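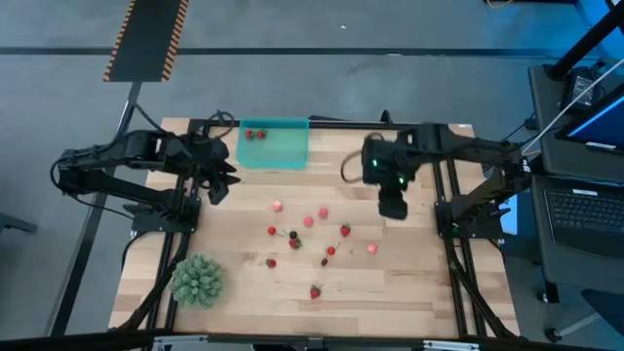 Figure 3. The two-arm cell during a sorting run, with two strawberries in the teal bin and the remaining fruit on the tabletop.

3.2 Cell setup and upkeep

The cell was put together from the Westeta assembly notes, which promise a stable station after a single calibration. We did not find this to be true. The notes say nothing about what happens once the arms have been moving for several weeks, and our maintenance log for the period starting in February suggests that most of the drift we first blamed on the policy came from the mounts.

Both arms are fixed to the extrusion frame on opposite sides of the wooden top (Figure 3). Because frame and top share a support, any slack in a rail fastener shifts an arm against its work surface, and the joint encoders cannot report it. We now check the fasteners on both bases every 10 hours of operation. Whether that interval is right we cannot say. It was picked after two bad sessions and has not been tested against a longer one.

Gripper zeroing is done with the fingers open and the arm parked clear of the bin. The Zonon controller offers an automatic zero, but on our unit it gave different results depending on the pose the arm started from, so we stopped using it. The manual routine is slower and depends on who does it. We repeated it 16 times on the left arm and discarded the first two trials, in which the operator was still learning the procedure. A reader may fairly object to that choice.

Cable routing caused more lost time than any other item. A loop left free near the wrist gives the joint room to turn, but it can also brush against objects on the table, and a tight loop pulls on the connector. Neither the vendor nor the earlier Calimlim report gives a loop length. We set ours by hand, moved the wrist through its full range, and marked the clamp position with tape. Connectors are reseated after every 200 picks. Dropouts became rarer once we did this – though we changed the power adapter in the same week, and the two effects cannot be separated.

The bin is returned to the same place near the far edge of the top before each run. Gastik, our logging tool, records a reset as complete when the operator presses a key, so it records the key press and nothing about the bin. Of the nearly 500 resets logged up to August 2, 2022, we have no independent check on any. Success rates in Section 4 should be read with this in mind, and small differences between the two arms should probably be ignored.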